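Flerholm to begin kitchen scrap pickup in October

Households in Flerholm will be able to leave food scraps at the curb starting in October, after the town council approved a one-year trial on a 6-1 vote.

The trial covers 1,478 addresses on the east side of town, from the rail line to the river. Each will get a lidded pail for the kitchen and a larger bin with wheels to set out with the trash. Pickup will be weekly, before 7 a.m., on the same day as regular garbage.

Flerholm has never had a separate collection for food waste. Residents who wanted to keep scraps out of the trash have had to compost in their yards or drive to the transfer station on Mill Road, where there is a drop-off bin open on weekend mornings. A town survey in the spring drew 716 replies, and most of the people who answered said they would use a curbside service if it did not raise their bill.

It will not, at least during the trial. The cost will come out of the existing sanitation budget and a state grant. Whether there will be a fee after that has not been decided.

The town has hired Clultance, a hauling company that already picks up recycling in two neighboring towns. Scraps will be taken to the Plostamska compost yard, 11 miles north, and mixed with leaves and yard trimmings. The finished compost will be offered to residents in the spring, two bags per household while it lasts.

Accepted items are fruit and vegetable peels, bread, rice, pasta, eggshells, coffee grounds and paper filters, tea leaves, meat, fish, small bones and dairy. Plates and napkins are accepted only if they are plain paper. Plastic bags of any kind are not, including those sold as compostable. The yard found that they did not break down fast enough and had to be picked out by hand.

Scraps can go into the pail loose or wrapped in newspaper. Any bowl or tub will do on the counter while cooking, the town's flyer says, as long as what goes out to the curb is in the wheeled bin with the lid shut.
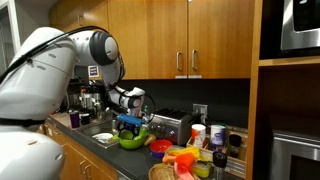 Smell was the main worry for Preben Steinarsdóttir, who told the council that a pail of fish skins in August would be hard to live with in a small apartment and asked whether people could keep scraps in the freezer until pickup day. They can, the sanitation office answered, and frozen scraps may be tipped straight into the bin.

Other speakers asked about raccoons and rats. Sanitation director Nanna Lauritsen said the wheeled bins have a latch that locks when the handle is pushed back and opens when the truck tips the bin. She asked residents not to put bins out before 6 p.m. on the evening before pickup.

"If the latch is broken, call us and we will swap the bin," Lauritsen said. "Please don't tie it shut. The truck can't empty it that way."

The one vote against came from council member Þórarinn Lykkegaard, who said the town should have started with restaurants and the school cafeteria, which throw out more food in one place. He also questioned the choice of the east side, where many houses have yards and some people compost already.

Council member Frida Thoroddsen said the east side was picked because the streets are wide enough for the truck Clultance has available. A smaller truck would be needed for the old center, she said, and the company does not expect to have one until next year.

Apartment buildings with more than eight units are not part of the trial. Owners of those buildings can ask for a shared bin, and the town will keep a waiting list.

Pails and bins will be delivered in the last two weeks of September. The town has ordered 1,499 sets, which leaves a few for replacements. Residents who do not want to take part can leave the bin at the curb with the orange tag still on the handle – it will be collected within a week.

The council will get a first report on weight, costs and complaints after three months. Questions can be sent to the sanitation office at town hall, open from 8:30 a.m. to 4 p.m.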